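About Keser

Keser helps small manufacturers, schools and service companies plan and buy automation equipment. We do not build robots and we do not take commission from the people who do. Clients pay us a fixed fee for a written plan and a budget they can take to their own management.

The company was started by Lucie Carrier, who had spent 13 years in purchasing for a packaging plant. Her first client was Bashir, a linen service that wanted to know what it would cost to automate part of its folding. That job took a full January, and the worksheet from it is still the base of the one we use today. We now have 17 people on staff.

Soft goods are still a large part of our work. Cloth is hard to budget for - it wrinkles, it hangs differently every time, and a gripper that suits a box may not suit a pillowcase. We ask to see the fabric handled before any figure goes into a plan.

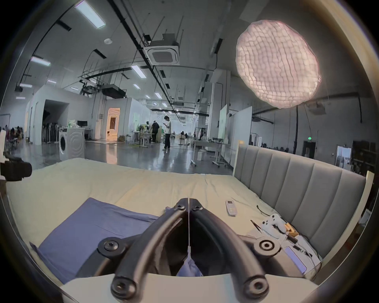 How a budget is put together

Every plan has 3 sections: equipment, floor space and running costs. Under equipment we list the arm, the grippers, spare fingers, mounts and cables as separate lines. Running costs cover service visits, replacement parts and staff training. Freight and installation are quoted apart from the purchase price.

We ask for at least two supplier quotes on any item over $1105. If a client already has a preferred supplier, as Drasano did, we price that option first and set the others beside it.

Leasing and used equipment

Our sister office, Brulel, handles lease comparisons and inspects used machines before purchase. Its reports can be ordered alone or with a full plan.

Fees and terms on this page were last updated Tuesday, August 6, 2019.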